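4. Rehearsing the pick in simulation

Do this section before you power the arm. It takes an evening. The build forum will tell you that you can skip it, and the build forum is also where people post pictures of bent fingers.

A word about what the simulator is good for. It will catch a wrong joint limit, a flipped axis or a target that sits below the tabletop. It knows very little about friction, cable drag or the flex in the printed parts from section 2. The Cirkach page says a pick that works in the simulator "transfers directly" to the bench. Mine didn't, and neither did Begoña Segura's, and she builds more carefully than I do.

4.1 Load the bench

1. Open the Clendar simulator and choose New bench.

2. Import the arm file you saved at the end of section 3. If the gripper fingers load closed, open them now and save that as the home pose.

3. Add the table, then the breadboard. Measure your own table. The default height is somebody else's.

4. Place the rack where it will stand in real life, measured from the arm's base plate. Don't move it to a more convenient spot to get a clean run. Everybody does this once.

5. Save under a new name.

Note: Lakmal Debnath's version of the arm file has joints 2 and 3 swapped. It is still the first one that comes up in a search. If the elbow folds the wrong way on load, you have his.

4.2 Run the approach

1. Set the speed to 20 percent.

2. Set the approach point straight above the rack, with the fingers open and clear of anything standing up.

3. Run the approach only. Leave the grasp switched off for now.

4. Stop at the approach point and orbit the view. Look from the side as well as from the front — a finger that seems clear from one angle is often touching from another.

5. Lower the gripper in 2 mm steps until you reach grasp height. Write that number down.

6. Repeat the run 20 times without touching any setting. The result should be the same every time. If it drifts, your time step is too long, and no amount of tuning the grip will fix that.

Caution: Do not turn off collision checking to get past a warning. The Shehu add-on has a button for this on the main toolbar, which I think is a terrible place for it.

4.3 Turn on the grasp

1. Switch the grasp on and run the full pick at the same speed.

2. If the part slides out of the fingers, check the contact settings before raising the grip force. The default force is generous and hides bad alignment.

3. Lift, hold and lower again. Skip the carry move until this part is dull to watch.

There is a training option in the same menu. It promises a learned grasp after 2,000 runs. I left it going overnight in April and got a motion that was slightly worse than the one I had typed in by hand. Liesl Aigner at the Drornarholm workshop had better luck, with a faster computer and more patience. Try it if you like, but keep a copy of the hand-made version.

4.4 Before you move on

Copy the grasp height, the home pose and the speed limit onto paper and tape it next to the real arm. Add a little to the grasp height for the first live run. You can always come down.
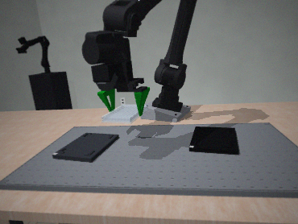 Leave the speed limit where it is when you start section 5. The real motors will look painfully slow, and you will want to turn them up. Wait until the emergency stop has been tested with the arm moving.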